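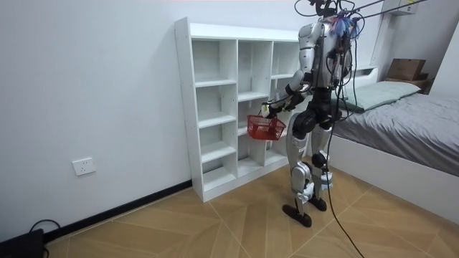
Attachment 1: bedroom, white cubby shelf, small red basket

Subject: Library sync stops at 100 tracks, no error shown
Product: Filadbridge for desktop, connected to a Hilex network drive
Status: Resolved
Opened by: Gillespie Tosh

Original message

Hi all! First off, I love this program. I have spent most of June moving my fiddle recordings off old discs and onto a Hilex drive so I can play them from any room, and Filadbridge is the first thing I've tried that shows tune names the way a musician would want them (set title on one line, the separate tunes underneath). So please read this as coming from a fan.

The trouble is that the sync stops early. The music folder on the drive holds 1,903 tracks. Filadbridge looks through it, the little bar fills up, I get the green check mark, and my library has 100 tracks in it. No warning and nothing red anywhere. If I press Sync again I get the same green check mark and the same 100 tracks.

They are always the same ones, too. Everything in the folder called Hanrahan comes over, plus the first part of Meltesness, which is a big folder of live session recordings. It quits partway through a set of slow airs, right in the middle of the set, so one air is there and the next is missing.

What I have tried so far:

Restarted Filadbridge. Same.
Restarted the drive. Same.
Restarted the computer, made tea, came back. Same, but good tea.
Renamed the first missing track to plain letters in case it disliked the apostrophe. Same result, and I have put the apostrophe back.
Opened the missing tracks straight from the drive in another player. They all play fine.

Happy to run anything you want me to run. I find this stuff fun.

Reply from support

Thanks for the clear write-up, Gillespie. A few things to check:

Could you move the first missing track out of the Meltesness folder for a moment and sync again? If the library still ends at 100, we can stop suspecting that file. Please also turn on the detailed log (Settings, Library, Write detailed log) and paste the last few lines here. And let us know if you see the same thing with a folder stored on the computer itself.

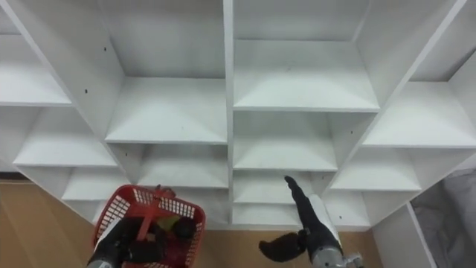

Update from Gillespie Tosh, 7:40 in the evening

OK, done, and it got interesting!

Moved the track out. The library still stopped at 100, only now it went one track further down the list to make up the number. So it doesn't care which file it is. I put the track back where it belongs.

Then I copied the Meltesness folder onto the computer and pointed Filadbridge at the copy. Everything in it came through, every last air and hornpipe, with the set titles in order. I was so pleased that I listened to a whole side of it before remembering I was meant to be testing.

Log lines from the run against the drive:

Listing: asked for 200 items
Listing: received 100 items
Listing: short page, end of folder list
Library: 100 tracks added
Sync finished, no problems found

I'm no programmer, but that third line made me sit up. It asks for 200, the drive hands over 100, and then it decides there is nothing left. Could it be that simple?

Reply from support

Good eye – that is the problem. Filadbridge asks for file names in pages of 200. When a page comes back with fewer names than it asked for, the program takes that as the last page. Your drive has its own limit of 100 names per page, so the very first page looks like the last one. Folders on the computer are read another way and never hit this.

There is a workaround. Go to Settings, Library, Advanced and change "Items per request" from 200 to 100. Save, then choose Rebuild Library from the File menu. Plain Sync won't be enough, as it skips folders already marked complete. Your play counts and your own tune notes are kept during a rebuild.
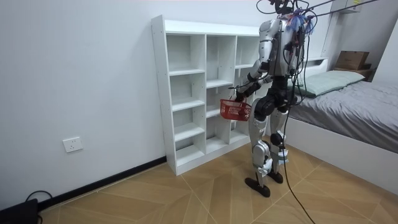
Update from Gillespie Tosh, 9:15 in the evening

It's running! I changed the setting, hit Rebuild, and watched the counter sail straight past 100. I may have cheered.

One snag for anyone following along. The first time I tried it, the setting went back to 200 by itself. You have to click out of the box before you press Save, or the new number isn't kept. A small thing, but it had me going in circles for a while.

Second update, same evening

Finished. 1,903 tracks, and the slow airs are back together in one set. The tune notes I typed in last month are all still there. I also searched for a reel I half remembered from a session years ago and found it in three different keys, so that's my night gone.

A question while I'm here: is there a way to sort sets by the key of the first tune? If not, please count this as a very keen vote for it.

Reply from support

Great news, and thank you for the note on the Save button. We've logged it as a separate bug.

The paging fault will be fixed in version 9. Filadbridge will keep asking until the drive sends back an empty page, whatever the page size. You can leave the setting at 100 until then, and it will do no harm to leave it there afterward.

Sorting by key isn't available yet. You can get part of the way by adding the key to the Grouping field and sorting on that column. Your vote has been added to the request.

Final note from Gillespie Tosh

Grouping field works nicely, thanks! I've done all of Hanrahan and made a start on Meltesness. D major is winning by a mile. Fine to close this one.

Ticket closed. Linked to: Library listing ends early on short page; Items per request not saved while box is active.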